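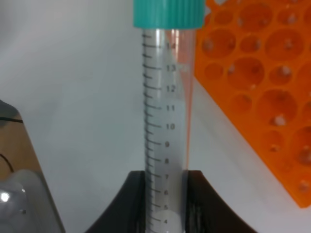 A capped plastic tube with a printed scale.

Home Patio & Porch Garden Rooms Shade News Contact

Sasmont shade fabric workshop opens its doors to porch and patio owners

11/07/2026

Anyone who has spent a summer afternoon chasing a patch of shade across the patio with a folding chair in one hand and a glass of iced tea in the other will be glad to hear that Stalia, the small awning and shade sail maker on the edge of Sasmont, is opening a walk-in repair counter for the first time. Until now the workshop has sold only new pieces, and people with a torn corner or a tired seam have mostly had to patch things up at the kitchen table or give in and buy another.

The counter will take in shade sails, roll-out awnings, umbrella canopies and the side curtains that so many of us hang on a screened porch and then forget about until the first big wind. It doesn't matter who made them, which is good news for those of us with a garage full of odds and ends from years of moving house (and one umbrella we can't quite bring ourselves to throw away). Simple jobs, such as a new grommet or a restitched hem, should be ready in four days. A full canopy replacement takes 11, a little longer if you want a color that has to be ordered.

Along with the counter comes a new line of shade sails called Amundsen, cut with a deeper curve along each side so that the cloth pulls tight and doesn't flap so much on a breezy evening. There are seven colors to begin with, mostly soft grays, sand and a very pretty faded green, and the workshop has hung one of each over the side yard so you can stand underneath and see what the light does to your skin and your lunch before you settle on anything. The older Primus sails, which plenty of Sasmont back yards already have, will stay on sale, and the same wall brackets fit both.

Do measure before you go! Stalia asks customers to bring the distance between each pair of fixing points, plus one corner-to-corner measurement, and a snapshot of the wall or post if you have it handy. Sails put up in spring are worth a look now too, as the cords do stretch over the season and a loose corner wears much faster than a snug one.

Canopies for repair should be brushed off and completely dry when you drop them off. The counter is at the side entrance, through the gate with the striped awning, and there is space to pull up a car while you unload. Orders for the first batch of Amundsen sails were taken in August, and those are ready for pickup now.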